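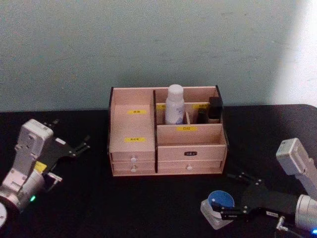
Photo: Rania Tawfik

How to write a review of a poetry book

Many readers of this blog told me they like poems but are afraid to review them. They think you need a degree for it. I review for Falteline since September, and I have no degree in literature, so let me share how I do it.

Read the book once without a pen. Poems need a first reading where you do not judge them. I read Lanirside by Josefina Garrido in one evening. It has 55 poems, and I liked maybe half of them on that first evening.

Wait a few days, then read again with small paper flags. Put a flag on each poem that you remembered before you opened the page. In Lanirside I had 17 flags at the end. From these choose five, and copy a line or two from each into your notes. Check the line breaks and the punctuation letter by letter, poets notice this immediately.

Now write one sentence about what the book is about, and one about how it sounds. Does it rhyme? Are the lines short? Garrido writes very short lines, and she likes to end a poem on a question. This tells a buyer more than the word "beautiful", which I used too much in my first reviews.

Quote little. If a poem has only eight lines, do not print six of them – ask the poet or the publisher first if you need more than a few words.

Say also what did not work for you, and name the poem. I wrote that the river poems in the middle part repeat each other. The author sent me a friendly mail and she disagreed with me, and that was fine.

At the end give the facts: title, author, publisher, number of pages, and if you paid for the book or received it free. My reviews are 40 lines or shorter. If yours is longer, look first at the opening paragraph, mine can usually be cut there.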